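Teaching Two Hands to Tidy a Kitchen
Project report, Emil Camenzind and Aurelia Holzer
Tuesday, July 21, 2026

So our plan back in April was pretty simple: drive a pair of simulated robot hands around a kitchen counter by remote control, save everything, and train a model on it. Aurelia wrote the part that maps our tracking gloves to the fingers (we call it Kosine) and I did most of the driving, which I loved!

The first week was rough. I kept reaching way past things, and my thumbs were hopeless. By the end we had 1,054 saved runs, after tossing 44 where the tracking froze or I just plain forgot what I was supposed to be doing.

The biggest thing I learned is that slow and boring wins. When I rushed, I'd wiggle my fingers before each grab, and the model happily learned the wiggle too. Aurelia made me redo 3 whole sessions over that.

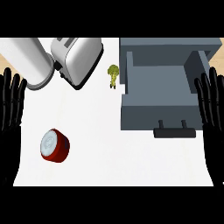
We also shuffled where the objects went between runs, so I couldn't just drive from memory. Starting with both hands open and empty helped a lot, too – before that, the model would sometimes close its fingers on nothing at all. Next up is getting the 2 hands to pass things to each other, and I need a lot more practice before I record any of that.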